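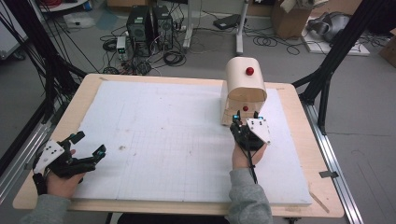
Fig. 4.1. Arched tunnel form on a gridded foam board, with one red ball on the crown and one in the opening.

Unit 4: Load Paths in Arches and Vaults
Course notes, S. Venkataraman

4.1 Thrust

An arch carries load mainly in compression. Each voussoir (wedge-shaped block) pushes on its neighbors, and the push arrives at the springing with both a vertical and a horizontal part. The horizontal part is the thrust. A beam on two simple supports under vertical load has no thrust; an arch always does, even under its own weight.

For a parabolic arch of span L and rise h under a uniform load w per unit of horizontal length:

H = wL² / 8h

Vertical reaction at each support: V = wL / 2

Note that H varies inversely with the rise. Halving the rise doubles the thrust, which is why flat arches need heavy abutments or a tie.

4.2 Worked case

Take the Destier culvert from Unit 3. Span 16 ft, rise 4 ft, uniform load 1,000 lb/ft.

H = 1,000 × 16² / (8 × 4) = 8,000 lb
V = 1,000 × 16 / 2 = 8,000 lb

The resultant at the springing is therefore inclined at 45 degrees. Check this against the slope of the parabola at the support, 4h/L = 1. The two agree, as they must if the line of thrust follows the axis.

4.3 Line of thrust

The line of thrust joins the points where the resultant crosses each joint. If a line in equilibrium with the loads can be drawn wholly inside the masonry, the arch will stand. This is the safe theorem, and it rests on three assumptions:

- masonry has no tensile strength
- compressive strength is effectively unlimited
- blocks do not slide on one another

The second is usually fair for small spans. Mean stress in the Destier ring is below 100 psi, and the stone used there is rated at 3,000 psi. The third should be checked where joints are steep or mortar is missing.

4.4 Point loads

A concentrated load pulls the line of thrust toward itself and puts a kink in it. Load at the crown is often less severe than load near the quarter point, where the line can leave the ring on both sides. Four hinges make a mechanism. Shota Honda's notes on the Kashyap footbridge work through the hinge positions - read these before the problem session.

4.5 Semicircular barrels

A semicircle is a poor fit to a uniform load. The line of thrust moves outward at the haunches, so thin barrels depend on backing or fill there. Treat a barrel vault as a row of identical arches and work per foot of length.

Related items
Unit 3: Culverts and Buried Pipe
Unit 5: Domes and Hoop Forces
Problem Set 4
Reading: The Trandale Viaduct Survey
Reading: Zaronell Mill, Floor Vaults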